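Shared Equipment Forum > Purchasing and Evaluation > Service contracts

Topic: Prolitz counter-clearing service, evaluation period and terms

Members are invited to comment on the Prolitz service before the Grasdale site decides whether to continue it. The offer covers the use of two arms, software, remote support during business hours, and one on-site visit per quarter. The quoted fee is $689 per month on a one-year term, or $803 per month without a term. Setup was charged separately at $343. The stated task is the sorting and putting away of small office items on a counter. Tape dispensers, staplers, push pins and paper are all within the vendor's published list of supported items.

The evaluation summary follows. Comments should address the service and its terms. Questions about the lease of the room belong in the Facilities section. 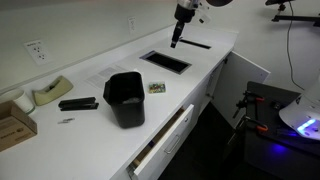
Posted by: S_Shibata (Sayaka Shibata, Grasdale)
Monday, November 15, 2021
Category: Evaluation summary

The service was evaluated under the standard checklist. The findings are as follows.

Setup. The vendor's technician completed the installation in one working day. The documentation is complete, although the section on clamping the arm to a customer-supplied table refers to a bracket that was not in our shipment. Prolitz has acknowledged the omission and has sent a corrected parts list.

Operation. Rigid items of moderate size are handled well. Staplers and tape dispensers gave us very little difficulty. Flat paper remains the weak point, and the operator was asked to step in more often for single sheets than for all other items combined. Clear plastic packaging is also a problem under the overhead lights.

Drawers and doors. The contract states that the arms will work with drawers "left accessible." We asked for a definition and were told that a drawer must be open at least halfway at the start of a run. This should be written into the agreement.

Support. Calls were answered promptly. The longest wait on record was 45 minutes, in August, during a software update.

Recommendation: continue on the one-year term, subject to clarification of the drawer language and a written commitment on paper handling.

S. Shibata

---

T_Maruyama wrote:

I would ask that the recommendation be reconsidered. The difference between the two rates is $114 per month, and for that amount the site would keep the right to leave at any time. The summary identifies paper as a weak point. Paper is the most common item on any office counter, and a one-year term should not be signed on the strength of a commitment that has yet to be written.

---

S_Shibata wrote:

The point is noted. The one-year term does include an exit clause at six months if agreed performance levels are missed. The levels themselves are set out in Schedule B, which I will attach once Prolitz has returned the signed copy.

---

T_Maruyama wrote:

Thank you. I have read the draft of Schedule B. It measures completed runs. It does not measure operator assistance, and a run in which the operator picks up every sheet by hand would still be recorded as complete. I cannot support the term in that form.

---

Irja Ruotsalainen wrote:

Our department reviewed a competing quotation from Demirtaş in the same period. Their monthly fee was lower, but it excluded on-site visits and required the customer to purchase the grippers outright. We did not proceed.

With regard to waste sorting, which the Prolitz brochure lists as an optional module, I would be grateful for any information on how bins are to be labeled and where they must be placed. Our building requires landfill waste to be kept apart from other streams, and the brochure says only that bins should be "within the working area."

---

S_Shibata wrote:

The module was included in our evaluation at no additional charge. Bins may stand on the counter, provided that the opening is within reach of the gripper and the position is entered in the software beforehand. The vendor does not supply bins. We used our own, with the printed wording already on them.

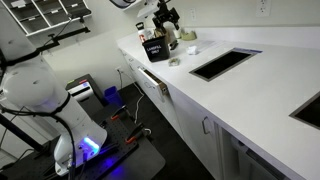
Tetsuya Takeda: The requirement to enter each bin position beforehand is a larger burden than the summary suggests. At Brovholm the cleaning staff return bins to a slightly different spot each evening, and someone would have to correct the entry every morning. Does the fee cover that work, or does it fall to the customer?

---

S_Shibata wrote:

It falls to the customer under the present wording. Prolitz has indicated that a printed floor or counter marker would be acceptable in place of a daily entry. I have asked for this in writing.

---

Tsutomu Sasaki wrote:

I support continuing, on the monthly rate, until Schedule B has been amended to count operator assistance. The setup charge has already been paid and would not be repeated if the site later moved to the annual term. Please confirm that this is correct.

---

S_Shibata wrote:

Confirmed. The setup charge applies once per site.

---

T_Maruyama wrote:

I can agree to Mr. Sasaki's proposal. I would still like the bracket delivered before the next invoice is approved.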